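I keep seeing the claim that you should wash wool coats and jackets "as little as possible, ideally never." I'd like to know where it comes from, because the people repeating it mostly seem to be selling a spray.

1/ The spray in my feed this month is from Trokby. It "refreshes fibers between wears." Refreshes them how? The label lists water, alcohol, fragrance and two things I had to look up. I can make a jacket smell like fig by standing next to a fig candle.

2/ To be fair, wool does hold up better than cotton if you just hang it near a window overnight. My grandmother did that with everything. She didn't pay for a subscription to do it.

3/ The number that gets passed around is 100 wears. You can wear a wool blazer 100 times before it needs cleaning, supposedly. I went looking for the source and got a blog citing a newsletter citing the Ernovetti lookbook. The lookbook says "up to." Up to 100 includes four.

4/ Also, whose wears? Sitting in an office in October is one thing. Running for the bus in a lined coat and then eating ramen in it is something else.

5/ Then there's dry cleaning, where the advice splits in half. One camp says it ruins wool. The other camp owns a dry cleaner. I've had one coat cleaned every spring for years and the only thing that ever failed on it was the lining, at the armpit, where linings fail.

6/ What I have seen ruin things is heat. A hot wash, a dryer, a radiator with a sweater draped on it. And agitation. Felted is felted, and no conditioner is bringing it back, whatever the bottle says about "relaxing the yarn." I tried that on a cardigan once. It relaxed by maybe a finger's width and smelled like a salon.

7/ Patterns make people extra nervous and I don't really get why. Houndstooth, herringbone, plaid. I've been told by a shop that a woven check "can't be spot cleaned" because the pattern will shift. Shift where? If it's woven in, the color is in the yarn. If it's printed on top, OK, maybe go easy.

8/ Check the care label and then look at the cloth itself. Is it even wool? Half of what gets sold as a wool look is 30 percent wool and the rest polyester, and all this solemn advice about lanolin and breathing has very little to do with it.
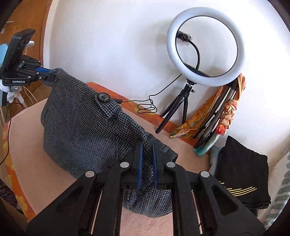
9/ Gunawardena replied to the last one: my "wool" houndstooth turned out to be acrylic and I'd been airing it on the balcony like a fool for two winters, it just smelled like balcony

10/ Right, and that's my complaint. Acrylic can usually go in a cool gentle wash, if the label agrees. All that airing is advice for a different fabric.

11/ Somebody is going to bring up the Justau steamer, so: it's $230. It makes steam. My kettle makes steam, although I admit I wouldn't hold a jacket over it.

12/ Where I've landed for now. Brush it if it's dusty, hang it up if it smells, dab the spill while it's fresh, clean it when it's dirty. If anyone has a proper test behind the 100 wears thing, with actual garments and a method I can read, send it over and I'll post it here – I'd like to see it.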